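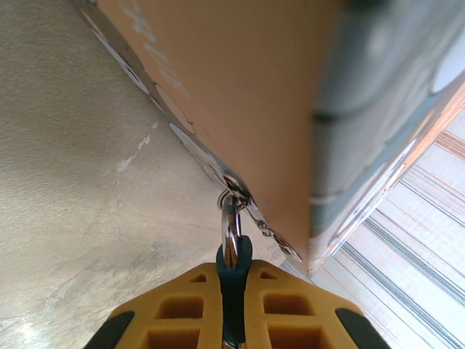 Printed display box with metal ring at lower corner

From: Shahram Nouri
To: Clalach Stores and Packing list
Subject: Re: Boxes with metal rings, return to shelving

Dear colleagues,

Thank you to those who replied to Yhon Salazar's message, which is quoted in part beneath my own. The position on the printed boxes is now settled, and I should be grateful if all sites on the list would follow it from the start of April.

The image at the head of this message shows the pattern of box in question. It may be recognised by the circles printed on its faces, one face being orange-tan and the next a muted grey-blue, and by the silver ring hanging from a hole in the cardboard edge at the corner. Boxes of a similar size without a ring are outside the scope of this notice and should continue to go to general storage under the existing arrangements.

Yhon asked whether the rings might be taken off before the boxes are stacked. The Dabbas store has asked that they be left on. Removing them has torn the hole on a number of boxes in the past, and a torn box cannot be hung again. Where a ring or any small metal fitting has already come away, please place it in a paper envelope, write the shelf number on the front and tape the envelope inside the lid.

Boxes should be stacked no more than two high, with the ringed corner facing the aisle. Nothing heavy is to be placed on top. Stock held at Vedon is to remain in Bay 8 until the shelves at Dabbas have been cleared, and will then be moved in a single delivery. The reference for all paperwork is 3151.

Sites which have already packed their boxes in outer cartons need not unpack them. Please mark the carton "rings attached" on two sides.

On the separate matter of the Flelon labels, I have nothing further to report. The old labels may be used until the present supply is finished.

Yours faithfully,

Shahram Nouri
Stores and Packing
Clalach

Yhon Salazar wrote:

> Dear all,
>
> We have been through the display stock at Vedon and
> the list now stands at 191 boxes. Most are sound. Up to
> a dozen have soft corners and I would propose to set
> those aside for recycling.
>
> Could Stores please confirm whether the metal rings are
> to be removed before stacking? They catch on the
> neighbouring box when one is pulled out, and the
> printed surface is easily scratched. We have no
> written instruction on this at our site.
>
> I should also like to know which reference to use on
> the delivery note, and whether there is any news of
> the Flelon labels.
>
> With kind regards,
> Yhon Salazar
> Vedon site

P.S. The boxes with soft corners may be recycled as Yhon proposes. Kindly keep their rings.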